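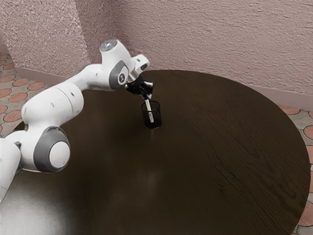
Main page | Contents | Random article | Recent changes | Log in

Rozīte (insertion benchmark)

Rozīte is a simulated manipulation task and an associated training method for robot arms with two-finger grippers. The task is to place a thin, rigid stick upright into a small open cup standing on a table. It was developed at the Prorudau laboratory in Govville by a group led by Viorica Babić, and is used mainly to compare policies learned from demonstrations.

Task definition

Each episode starts with the stick already held in the gripper. The cup is placed at a random position within reach of the arm, and the stick is given a small random tilt between the fingers. An episode counts as a success if the lower end of the stick is below the rim when the gripper opens and the cup is still standing four seconds later. Knocking the cup over ends the episode at once.

The scenes are rendered with varied rooms and furniture. Table shape, wood grain, wall texture, floor pattern and lighting are drawn anew for each episode, while the geometry of the arm, stick and cup is held fixed. Glossy table tops are included on purpose, as reflections of the cup were found to mislead earlier policies about the height of the rim.

Method

The reference policy is trained in two stages. In the first, it imitates 300 demonstrations produced by a scripted planner with full knowledge of object positions. In the second, the policy controls the arm itself and the planner supplies corrections only when the tip of the stick drifts outside a cone centred on the cup. Babić called this scheme "cone correction". The cone narrows towards the rim, so that large errors are tolerated early in the approach and small ones are corrected late.

Results

Over 100 test episodes in unseen rooms, the reference policy succeeded in around 70. A policy trained on the first stage alone did markedly worse, most often by touching the rim from the outside. Removing the variation in table surface had little effect on matt tables but lowered success on polished ones.

Limitations

Contact between stick and cup is modelled as rigid, and slip in the gripper is ignored. Transfer to a physical arm has not been reported. A later variant, Troline, replaces the fixed cup with cups of several widths and is scored separately.

See also

Peg-in-hole assembly
Imitation learning
Domain randomisation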